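**Communiqué, à diffuser dès maintenant** (Clukercombe, avril)

On nous demande souvent comment on garde en forme le bras de notre cellule cuisine, alors cette fois je vous raconte tout, y compris les bouts pas très glorieux ! Chez Andolard, on publie aujourd'hui notre carnet d'entretien complet : 28 pages, gratuites, avec les croquis et les ratures.

La cellule, c'est un bras noir monté devant une cuisine de jeu, et elle tourne à l'atelier de Clukercombe. Je m'en occupe depuis le premier jour. Au début je resserrais tout au jugé, le samedi matin, avec un café dans l'autre main (mauvaise idée, le café). Et puis une vis de bride s'est baladée pendant une semaine entière avant que je la retrouve, et on a décidé d'écrire une vraie procédure.

Elle tient en 52 points de contrôle. Les plus longs concernent la visserie des équerres, qu'on reprend toujours de la base vers le poignet, bras hors tension. Viennent ensuite les câbles : je les suis à la main sur toute leur longueur et je regarde surtout les boucles, là où ça plie à chaque mouvement. Pour la pince, on nettoie les doigts, on vérifie l'ouverture, on refait le zéro. Comptez jusqu'à 63 minutes la première fois, moins quand on a pris le coup.

Le gros changement de cette version, c'est la remise en service. Avant, je relançais directement le programme et je croisais les doigts. Maintenant on fait un passage lent au-dessus de chaque zone de travail, la plaque puis les éviers, en surveillant la hauteur de la pince et le mou des câbles. Si le poignet arrive de travers, on recale tout de suite et on recommence le passage depuis le début. C'est un peu pénible, je vous l'accorde, mais j'y tiens !

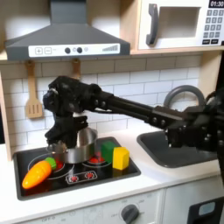
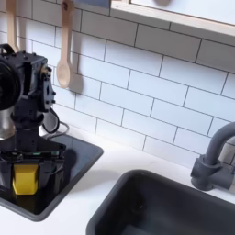
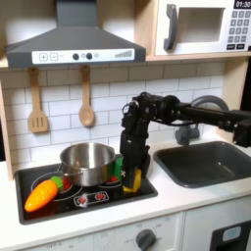

Côté pièces, on travaille avec Sakow pour les brides et avec Onyeka pour les câbles. Le carnet donne nos références, les couples de serrage et la liste des outils (rien d'exotique, un bon jeu de clés et une lampe frontale). Le kit de rechange complet est proposé à 680 euros, et on vend aussi les pièces au détail si vous n'avez besoin que d'une équerre.

Le carnet est à demander à l'accueil d'Andolard, en version papier ou en fichier. Si vous repérez une erreur dans le chapitre sur le zéro de la pince, écrivez-nous, je l'ai déjà réécrit deux fois et je suis prêt à m'y remettre.

**Contact presse :** atelier Andolard, Clukercombe. Visites de la cellule sur rendez-vous, le samedi matin.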